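Ticket 568 – Front loader, laundry room 2
Status: open
Reported fault: dark marks on clothes after the wash

Entry 1
Tenant says the Naleo leaves gray smears on light items. Second complaint in February. Hellwig's phone support blamed "detergent residue" without asking which detergent. I doubt it. Residue from the stuff we stock dries white.

Entry 2
Ran an empty rinse at 3000 ml of cleaner mix, as the Jindelik sheet says. Wiped the gasket afterward with a white rag. Rag came away clean apart from lint in the lower fold. So much for the moldy seal theory.

Entry 3
Tenant now mentions that the darks and the blues go in together with the whites "sometimes." That would have been good to know at the start. Asked for separate loads – blue in the drum, black kept back in the basket – before anyone orders a gasket from Brenano. Part 608 is not cheap and I'm not convinced it's needed.

Next step: one load of whites alone, same program. If they come out clean, close as user sorting. If not, I'll pull the filter.

C. Prado

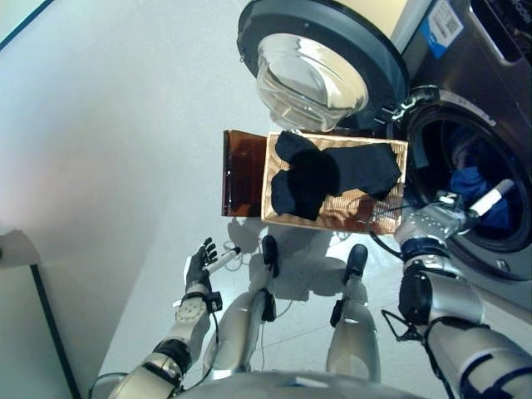

Blue load in the drum, black items in the basket, door open.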